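Fillwood Kitchen Corner: Gallery

Home > Galleries > Kitchen Corner

The kitchen corner at Fillwood was set up in April. Alina Vlad picked out the dishes and Sandro Cattaneo arranged the table. The wall was left plain and the table sits near the window, so there is daylight most of the morning. We wanted everyday things in light colors that are easy to find and easy to put back.

Most of the small items came out of storage in room 163. The brown mat goes down first to protect the white tabletop. The toaster oven stays at the left end, close to the outlet, with its door facing in. Plates go back in the wooden rack after use, standing up, one behind another. The bell stays at the back where it doesn't get knocked over.

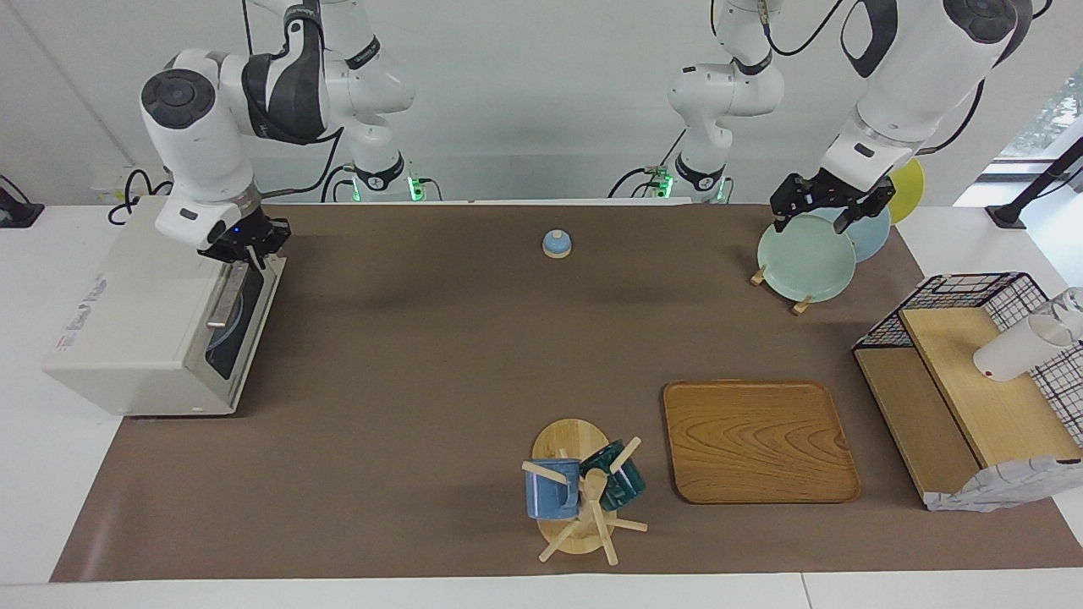

Toaster oven, service bell and plate rack. The plates in the rack are mint green, light blue and yellow.

Gallery 2 of 20
Next: Shelves and drawers
Back to all galleries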